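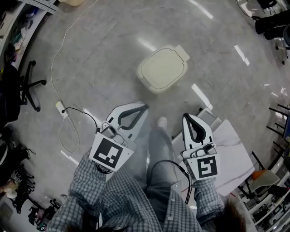 Draltia and Beaudoin to Begin Field Trials of Slow-Release Zinc Coating for Wheat Seed

BASTBERG, November 8, 2018 - Draltia, a crop nutrition company based in Bastberg, and the seed treatment firm Beaudoin have signed an agreement to test a slow-release zinc coating on winter and spring wheat. The coating, which carries the working name Kalel, will be tested on farms over the next two growing seasons.

Zinc shortage is common in wheat grown on high-pH soils and on sandy ground low in organic matter. Plants that run short early often show pale streaks on the leaves, uneven tillering and delayed heading. Growers usually correct the problem with a soil application before planting or with a foliar spray once symptoms appear. Both methods work, but a soil application can be tied up quickly in calcareous ground, and a spray often goes on after the crop has already lost some growth.

Kalel places a small amount of zinc directly on the seed. The zinc is held in a polymer layer that breaks down as the seed takes up water, so that part of the supply is available at germination and the rest is released while the first roots are forming. Draltia developed the zinc compound and Beaudoin developed the polymer.

The two companies began working together on the coating after a pot study completed in August. In that study, coated seed was compared with untreated seed and with untreated seed planted into soil that had received zinc sulfate. Shoot zinc levels at the three-leaf stage were higher in the coated treatment than in the untreated control. Emergence in the coated treatment was slightly slower at the highest coating rate, and that rate has been dropped from the field program.

Trials will be placed on 20 farms. Each site will have replicated plots covering two coating rates, an untreated control, and the grower's usual zinc practice. Soil samples will be taken from every site before planting and tested for extractable zinc, pH, phosphorus and organic matter. High soil phosphorus can limit zinc uptake, and sites with a range of phosphorus levels have been chosen for that reason.

Field crews will record stand counts, tissue zinc at tillering, grain yield and grain zinc. Grain samples from each plot will be analyzed at Draltia's laboratory in Bastberg, with duplicate samples sent to an outside laboratory for checking. Growers will plant and harvest with their own equipment where plot size allows.

Seed for the trials will be treated at Beaudoin's existing plant. The coating can be applied with standard drum or continuous-flow treaters, and it is being tested for compatibility with common fungicide seed treatments. Flow through grain drills and air seeders will also be checked at different humidity levels before the spring planting.

The companies will publish site-by-site results after each harvest, including sites where no response to zinc is found. No decision on commercial sale will be made until the second season's data have been reviewed. Pricing has not been set.

Growers who farm at least 500 acres of wheat and have a recent soil test showing low zinc may apply to host a spring site. Almost all of the winter wheat sites have been filled. Host farms will receive the treated seed at no cost, along with a full copy of the soil and grain analysis for their fields. Application forms are available from the Draltia agronomy office in Bastberg and from Beaudoin seed dealers.

About Draltia
Draltia makes micronutrient products for field crops, including zinc, manganese and boron fertilizers, and operates a soil and plant testing laboratory in Bastberg.

About Beaudoin
Beaudoin supplies seed coatings, colorants and treating equipment to seed companies and farm retailers.

Media contact: Draltia Communications Office, Bastberg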